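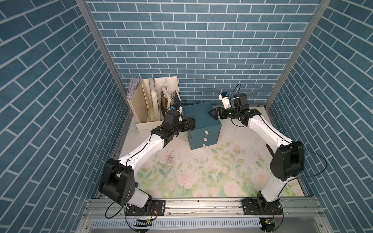 Both arms at the drawer box, left gripper on the side, right one reaching for the top corner.

I've been putting off this post for weeks, mostly so I could write it once the planner stopped embarrassing me. It still embarrasses me, but less, so let's go!

Quick catch-up if you're new. I write the control and planning code for a two-arm desk setup, and it all lives in a repo I named Lurkia (it sounded nicer than "arms_final_v2"). Perception is a separate process called Rillum. The two talk over a plain local socket, which I know people have opinions about, and I've read your emails.

The big job this month was getting two arms to share a box without planning straight through each other. My first version planned the left arm, froze the result, then planned the right arm around it. Easy to write and terrible to use, as the right arm kept getting the leftovers and would sit there with no path at all. Now I plan both together on a shared timeline and either arm is allowed to wait. I gave the search a budget of 600 milliseconds, and if it runs out we fall back to the old one-then-the-other way and print a grumpy line in the log.

Out of 49 logged runs, the fallback kicked in 6 times. I was hoping for fewer, but every single one was a case where both wrists wanted the same bit of air, so at least I know where to dig.

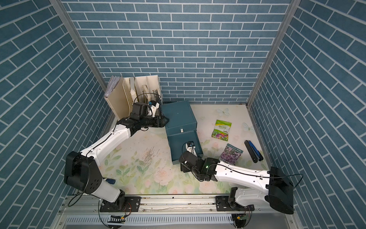
Seed packets and a stapler on the mat, and the right gripper down in front of the teal box.

Perception was the other time sink. The floor mat is covered in printed roses, and Rillum's segmentation loves roses. Put a seed packet with a big flower photo on top of that and the mask happily bleeds out into the mat. I tried fiddling with color thresholds for two evenings and got nowhere. What helped was dumb and simple – look for the straight edges of the packet first, then fill in. The stapler has never been a problem. I love the stapler.

Then there's the replay tool, which I'm calling Lostus because that is what happened to us the first time I opened a log in it. You scrub through a run and see joint targets next to measured joints, with the planner's reason for each wait printed underneath. I should have built it first. Half of what I'd been calling "planner bugs" were timestamps, with Rillum stamping frames when it finished processing them and Lurkia assuming they were stamped at capture. One line to fix, and I'm still a little mad about it.

Next up is the wait logic. Right now an arm that's waiting just holds still wherever it is, even when that spot is exactly what's blocking its partner, and I'd like it to back off a little first. I also want to clean up the config files before I share any of this (there are settings in there that don't do anything anymore, and I'm scared to delete them).

If you've done joint planning on a tight time budget, leave a comment and tell me what you cut first – I'm all ears.

March 2018 · 4 min read
2 comments · Share this post
Contact · Back to top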